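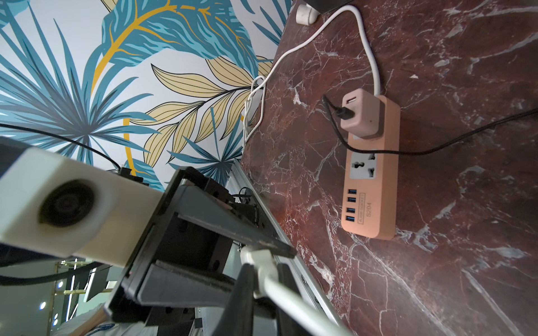
White plug and cord.

Card stock and the faro: results from the Favcombe bench

Members asked in April for a follow-up to the earlier note on deck wear. The question was narrow. How many perfect faro shuffles will a deck take before the weave starts to fail, and does the direction of the factory cut matter as much as the literature claims? Tudur Jenkins ran the trials at Favcombe over the summer and fall. His figures are given below with the method, so that others can repeat them.

Three decks were used: the Prisitton standard finish, the Prisitton thin stock, and the Dafis casino weight. All were poker size, bought sealed, and stored for a week in the same drawer before opening. The room was held at 37 percent relative humidity. No powder or fanning agent was applied to any card.

Each deck was squared on a hard surface, cut at 26, and woven from the bottom up with an out-faro. A shuffle was scored as a failure if any two cards from the same half stayed together. After every eighth shuffle the deck was spread and checked against its starting order, because eight perfect out-faros bring a 52-card deck back to where it began. That gives a built-in check on the count and catches errors that were missed by eye.

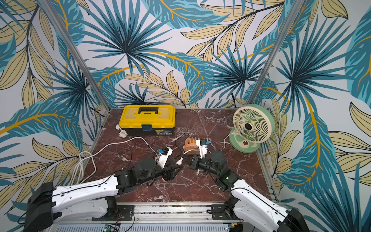
A deck was retired after three failures in a row. One failure by itself was treated as handling error, and the run was reset to new-deck order before going on. Jenkins did not change his grip between decks, and he stopped each session after an hour to limit fatigue.

The standard finish lasted 911 shuffles. The casino weight lasted 2073, and even then the edges were in fair shape; the failures came from a slight crimp at one corner that kept the packets from meeting evenly. The thin stock was stopped at 2000 without being retired. Its edges had softened and the cards no longer fanned well, but the weave itself was still clean. No winner should be read into the gap between the last two numbers.

Direction of cut

Cards sheared from face to back have a bevel that favors a weave from the bottom. Cards sheared the other way favor a weave from the top. All three decks weaved from the bottom when new. Later, the preference faded in the standard finish and was hard to detect by the time the deck was retired. In the casino weight it stayed strong to the end. Workers who faro from the top should turn the deck face up and test the weave before assuming that a new pack is at fault.

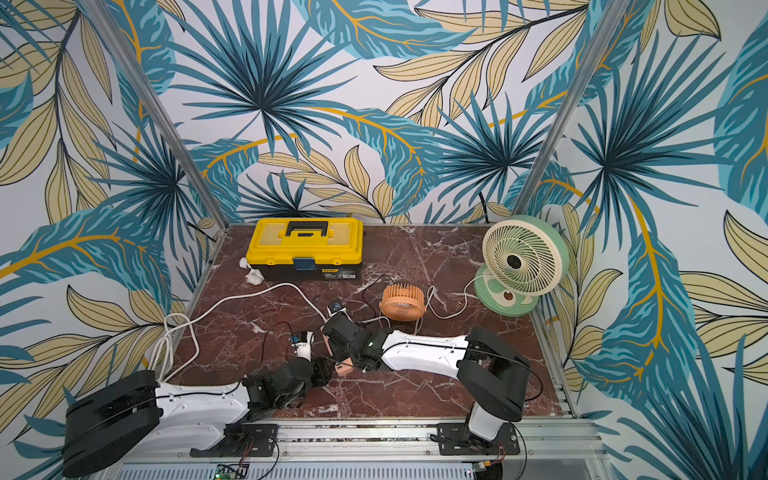
WORKSHOP NOTES

Edge conditioning. Several members rub the long edges of a new deck on denim before use. Jenkins tried this on a second Prisitton standard deck and found the first dozen shuffles easier, with no clear difference afterward. He did not run that deck to failure, and the note should be taken as an impression only.

Bow. A deck with a lengthwise bow of more than the thickness of one card was hard to weave at any stage. Storing the deck in a press overnight removed most of the bow. The press used was the Inov two-screw model, tightened by hand until the plates just stopped moving. Further pressure leaves marks on the outer cards.

Partial faros. When only the top 16 or 20 cards need to be placed exactly, a worn deck is still usable long after it fails the full weave. Retire it from memorized-deck work first, then from estimation work. Keep it for practice.

Recording. Write the running total on the inside of the flap each time the deck goes back in the case. Totals kept from memory were found to drift within two sessions. A tally sheet with one row for each group of eight is enough.
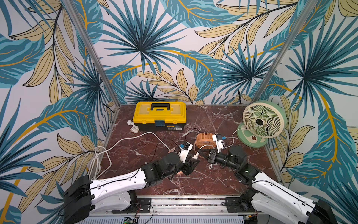
Yellow toolbox with a black handle, lid closed.

Members with their own counts are asked to send the deck name, the finish, the room humidity if known, and the number of the shuffle at which the first failure occurred. Counts from in-faro work are also wanted, though they should be listed separately, as a full cycle takes 52 shuffles and the order check has to be made differently.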